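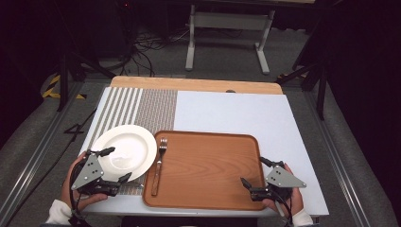 2018-09-09
Babak Asadi, project report, draft for the Grolum gripper comparison

Task was to compare two sets of finger pads on the hand-held grippers, same linkage, same triangle plate, only the pads change. Test job is table setting. Plate, placemat, fork, tray. One person, one gripper per hand.

**Why table setting**

Plates are thin at the rim and slide. Forks are narrow and lie flat. Trays have a raised rim you can grab but they're heavy for one hand. So three different grips without changing the setup. Hemel (the group before us) only did blocks and cups, and their numbers look great but blocks are easy.

**Pads**

- Pad A: hard, the ones that came on the grippers
- Pad B: soft, cast by us in the Rilside lab. First batch had bubbles, threw it out. Second batch is OK, a bit uneven near the tip

**What we ran**

436 attempts total over both pads. An attempt starts when the fingers first touch the object and ends when it's let go. Dropped or slipped more than a finger width = fail. Regrasp = fail too, which is harsh but otherwise everyone counts it differntly.

Both grippers are wired. Cable goes down past the wrist and it pulls if you reach too far across the table. We should of taped it to the sleeve from the start. Did that later, so the early runs are a little worse for both pads. Not corrected for.

**Plate**

Hardest part is getting under the rim. What works: left gripper takes the near edge, tilt it up slightly, then lift. Pad A slid on the glaze a lot. Pad B holds better but it drags, and on the placemat it pulled the mat along with the plate a few times. Might be technique. If you come in low with B the tip folds under and you have to start over.

**Fork**

Opposite result. Pad A wins easily. Hard tip gets under the handle, soft one just squashes down on top. Wooden handle is easier than the tines end with either pad. We stopped trying the tines after a while, so don't read anything into that column.

**Tray**

Two hands only. One gripper on each side rim. No real difference between pads. Rounded corners are bad, grab the straight part. Most fails here were one hand lifting before the other one, so that's us and not the pad.

**Controller**

Choo is the logging script, reads how far open each gripper is. It crashed 2 times and we lost the end of both sessions. Restarted and repeated those runs. Also the left gripper reads slightly open when it's fully closed. Zero it before each session!! Forgot once, fixed the offset by hand afterwards, marked in the log.

**Problems**

- wrist gets tired, later attempts are sloppier. Should have mixed the pad order, we did all of A and then all of B
- only one plate shape, shallow with a wide rim. A bowl would be different
- B pads started peeling at the edge, glued back on

**So far**

B for plates, A for forks, doesn't matter for trays. A pad with a hard tip and soft face is the obvious next thing. Drawing is done, mold isn't.

**Still to do before November**

- print mold for the mixed pad
- rerun fork with pad order mixed
- table with results per object (Babak)
- shorter cables or a clip at the elbow
- ask if we can keep station 4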